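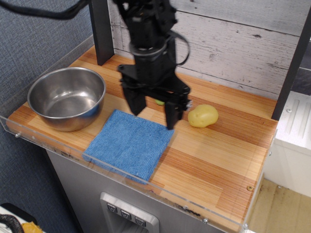 Talha Talpur has spent most of April comparing two grippers, and he would like it known that he did not choose the names. The first is called Zastura and the second Sesura. Both are parallel-jaw designs with two fingers, and both fit the same wrist, so he can swap them over without touching the rest of the arm.

"People ask which one is stronger," he says. "I've stopped answering that. For kitchen things you hardly ever need strong. You need to know where your fingertips are."

He works at Tudport, a small test workshop that tries out parts for firms who don't have the bench space. Each gripper gets 35 attempts at every object before he writes anything down about it. He used to do 26, a number he inherited from whoever had the job before him, and found the results moved too much from one morning to the next.

The cloth is the object he talks about most. "A bowl has a rim, so you've got somewhere to put a finger. With a microfibre cloth lying flat you have to come down until you're nearly on the table, close, and hope you've got a fold. If you come down too far you're pushing on the wood and the whole arm complains."
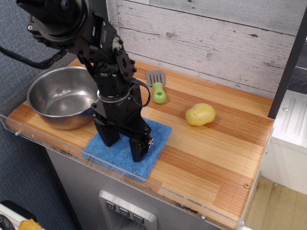

Zastura did better on cloth, in his view, because its fingers give slightly when they meet something hard. Sesura is stiffer and needs the height set with more care. On the toy potato it was the other way round - the softer fingers let it roll, and the stiff ones held it.

He is less settled on the controllers. The one supplied by Farahani is quick to set up but smooths out small movements, and small movements are what he wants when he is feeling for an edge. The older one passes everything through, including the shake in the operator's hand.

"I'd take the shake," he says. "You can learn to hold your hand still. I can't put back what the box has thrown away."

Cables remain a nuisance. He leaves a loop at the wrist so that it can turn fully, and with Sesura he had to make the loop longer. He has asked for a connector that comes out at the back and has been told it is being looked at.

The next round will use the same objects with the lights turned down. After that both grippers go back to their makers, along with his notes and a bag of spare screws.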